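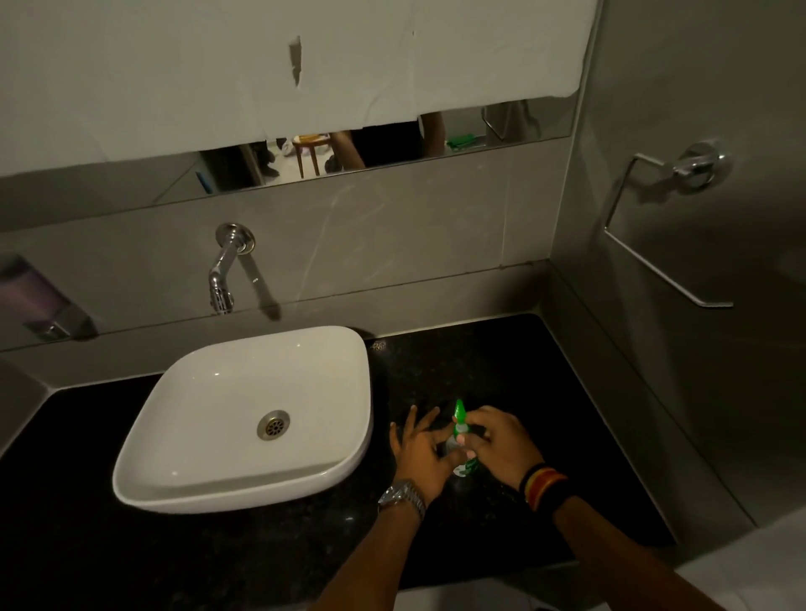
Vessel sink with rounded corners and a perforated grid drain, on black speckled granite.

# Cuvivton Square Vessel Sink

The Cuvivton is a white ceramic basin that sits directly on the countertop. It suits small bathrooms and powder rooms where a full vanity top would take up too much space. The rim is low, so it works with most standard cabinets and does not need a cut-down base.

**What's in the box**

- Cuvivton basin, white
- Mounting ring and 2 rubber gaskets
- Paper template for the drain hole

The grid drain is sold separately. We stock the Reinholz in stainless steel and the Brodine in matte black. Both fit without an adapter. The basin has no overflow, so please don't order a drain with overflow slots.

**Faucets**

Use a wall-mount faucet or a tall deck-mount model. Leave at least 3 inches between the spout and the rim. Regular short faucets will not clear the side.

**Installing on stone**

Have the drain hole cut by your countertop shop. Set the basin on a thin bead of clear silicone and wait a full day before running water. Sealed granite, quartz and solid surface are all fine. Laminate needs extra sealing around the cut edge.

**Care**

Wipe with mild dish soap and a soft cloth. Skip scouring powder, which dulls the glaze.

**Ordering**

Item number 206. Ships from our Urinell warehouse in 3 business days. Orders of over 2 basins go by freight, and the driver will call ahead. The biscuit color was dropped in June and will not be restocked.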